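Drallbridge Community Forum > Local Events > Open day at the Holroyd building: report and comments

tostulska_rd
Posted Thursday, 19:40

Members asked for a short account of the robotics open day. Visitors were admitted in groups of 12, and each group had a place near the table. The demonstration I attended concerned the handling and stacking of bowls by a two-handed machine.

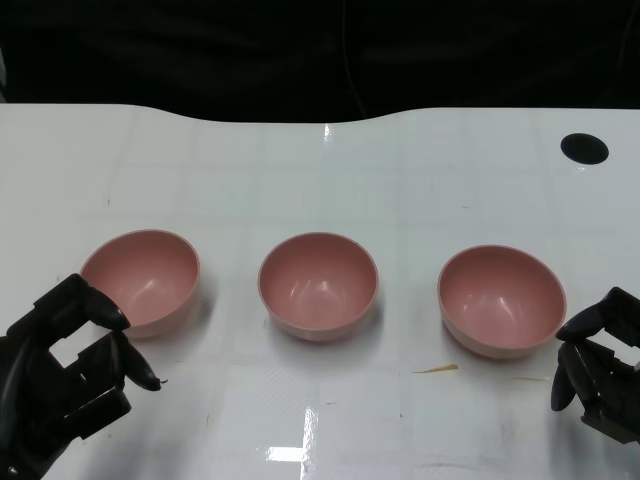
Each group was allowed almost 60 minutes, including questions. The staff were courteous and answered plainly. They stated that the programme is paid for until January and that no decision has been taken on what follows. A printed sheet was available at the door, although copies had run out by the time my group left.

I should add that the talk on grippers was the stronger part of the visit. The speaker dealt with fingertips, screws and maintenance, and did not hurry.
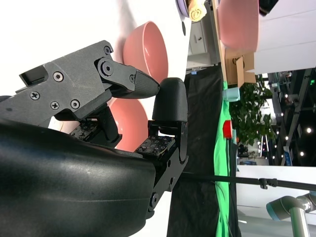 birnberg_lane
I attended the later session and must disagree in part. The talk assumed a good deal of knowledge. Several terms were used without being explained, and those of us with no technical background were left to read the sheet. I would ask the organisers to provide a simpler version next time.

tostulska_rd
That is a fair point, and I have noted it. My group contained several engineers, which may have shaped the questions. For those attending the second open day, I set out the arrangements as given to us.

1. Report to the front desk and sign the visitors' book. Bags are to be left in the lockers.

2. Remain behind the table while a gripper is working, and follow the instructions of the staff on duty. 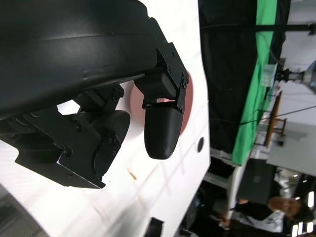

3. Put questions at the close of each demonstration. Written questions may be handed in at the desk.

holroyd_resident
May I ask what the public gains from this? The building received a grant, and residents were told of benefits to local employment. Stacking bowls does not seem to me to answer that.

tostulska_rd
The question was raised in my session. The reply was that simple objects are used so that results can be compared from one attempt to the next. I accept that this does not settle the matter of employment. As to the task, it was to place one bowl inside another and then deal with the third.

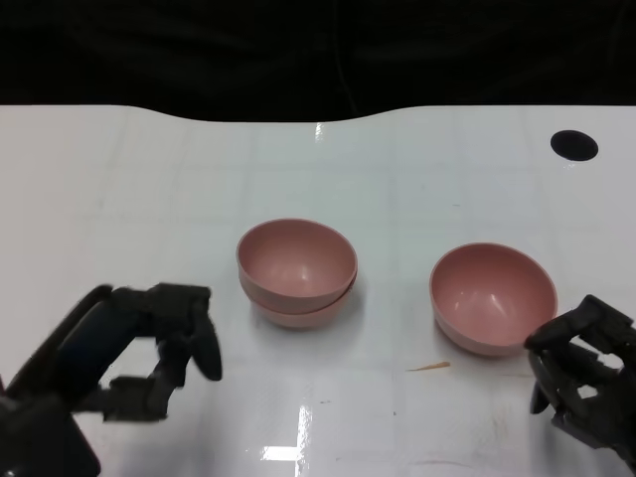 quayside193
With respect to the previous comments, I believe employment should be discussed in a thread of its own. I found the visit worthwhile and have put my name down for the next one. Could somebody confirm whether there is step-free access from the car park?

birnberg_lane
There is a ramp on the left of the main entrance. The side door was locked when I tried it.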